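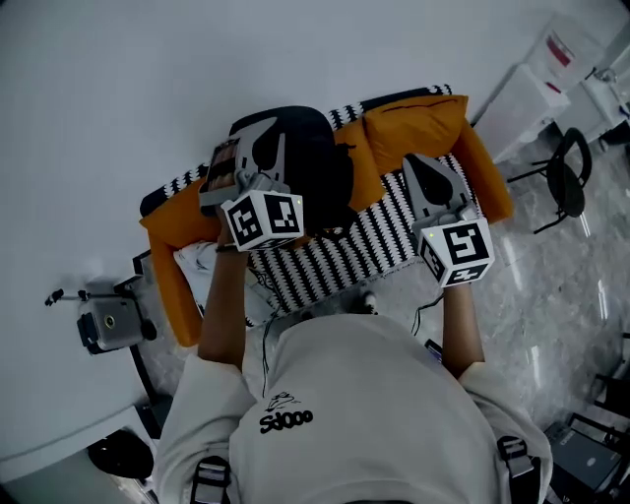
Two external monitors went blank whenever the laptop woke from sleep, Comfort Agbeko wrote to the support desk last November, and the only way to bring them back was to pull the cable out of the dock and plug it in again.

Kikstead has now released a replacement for the dock in question. The Zavlow docking station goes on sale on 4 May 2026 through the company's website and its business resellers. It takes the place of the Jornley dock, which stays in stock until current supplies are sold.

The Zavlow connects to a laptop with a single USB-C cable and charges it over the same cable. It has two display outputs, a wired network port, a headphone jack and four USB ports. Three of the USB ports are at the back. The fourth is at the front next to the power button, where the Jornley had its card reader. The card reader has been dropped.

Most of the engineering work went into how the dock behaves when a laptop sleeps, wakes or is swapped for another one. On the Jornley, the display controller and the charging circuit were restarted together, and some laptops did not wait long enough for the screens to answer. The Zavlow restarts them separately. It also remembers the last resolution used on each output, so windows should return to the screen they were on before.

"We had been treating this as a driver problem and sending people updates," said Siamak Soltani, head of hardware at Kikstead. "Some of those updates helped. The fault was in the dock, though, and we couldn't fix it properly without a new board."

The company tested the Zavlow with 400 office users before release. Testers used their own laptops and monitors, including older models. Problems found during the trial were corrected in firmware 1703, which is installed on every unit shipped to customers. Trial units can be updated to the same version.

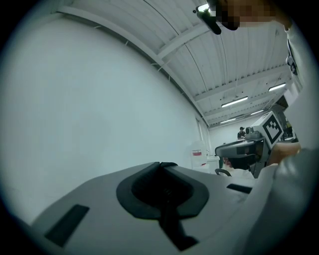

Kikstead Product Bulletin, Issue 4

Firmware updates for the Zavlow no longer need a separate program. The dock appears as a small drive when the power button is held down while the cable is being connected. The update file is copied to that drive and the dock restarts by itself. IT departments that manage many desks can still send updates over the network with the existing Kikstead admin tool.

Setareh Heydari, who manages the company's business accounts, said network updates were the first thing most customers asked about. "They don't want to visit every desk with a memory stick," she said. "The home user doesn't want to install anything. So we kept both."

The power supply is the same one used with the Jornley. Customers who already have those supplies under their desks can order the Zavlow without one at a lower price. The mounting bracket has changed – the screw holes are farther apart – and old brackets will not fit. A new bracket is sold separately.

The first production run is 2000 units. Orders placed by existing business customers will be filled first, and other orders will ship as they are received. Owners of a Jornley dock still under warranty who have reported the wake fault can exchange it for a Zavlow at no charge. They will need the serial number from the label on the bottom of the dock and the reference number from their support request.

The Jornley will continue to receive security fixes. No new features are planned for it.

A full list of tested laptops and monitors is on the product page, along with the manual and the current firmware file.

Press contact: Hamidreza Karimi, Kikstead press office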